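News > Local > Food & Kitchen

Liswood kitchen tidying scheme asks for more money before anyone has seen results

A plan to get Liswood households to sort out their worktops has been given a second round of funding, worth £3,875, although the organisers have yet to publish anything showing that the first round did any good.

The Clear Counter scheme, run by Busititz from a unit on the Rees estate, says 386 people have signed up since January. Signing up means leaving an email address. How many have gone on to move so much as a saucepan is a figure Busititz does not have.

Its advice is simple enough. Keep food and cookware apart, give everything on the counter a fixed place, and put away whatever has not been used in five days. The practice table at the unit mixes play food with kitchen things: a green colander, a round plate with a ketchup bottle on it, two strawberries and a bunch of bananas.
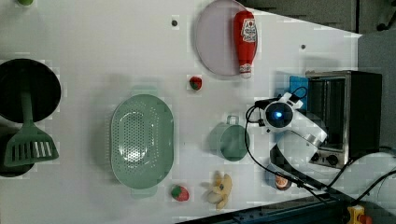
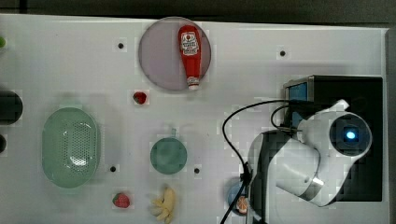
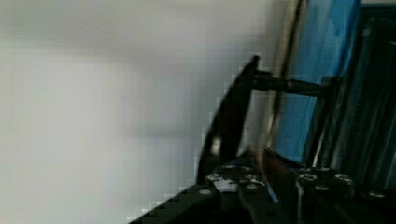
Whether a neat session at a white table carries over to a family kitchen at half past seven in the morning is another matter. A real worktop has post on it, and a school bag, and a kettle that three people want at once. Busititz says its method "adapts to any home". Its leaflet runs to 16 pages and does not mention children.

There is also the question of the storage range. Clarko, which sells boxes and shelf dividers, is listed as a partner on the back of the leaflet, and two of the tips inside recommend buying more boxes. Busititz says the partnership has no bearing on the advice. It would not say what Clarko pays, or if it pays at all.

The new money will cover evening sessions until the end of spring. Places are free, but must be booked. A follow-up survey has been promised, as one was last time, and Busititz says the findings will be shared "in due course".

Filed under: Liswood, Household, Council spending

Related stories
Rees estate units to get new signs
Liswood food waste collections change again
Are shelf dividers worth the money?
Evening classes: what is still free this spring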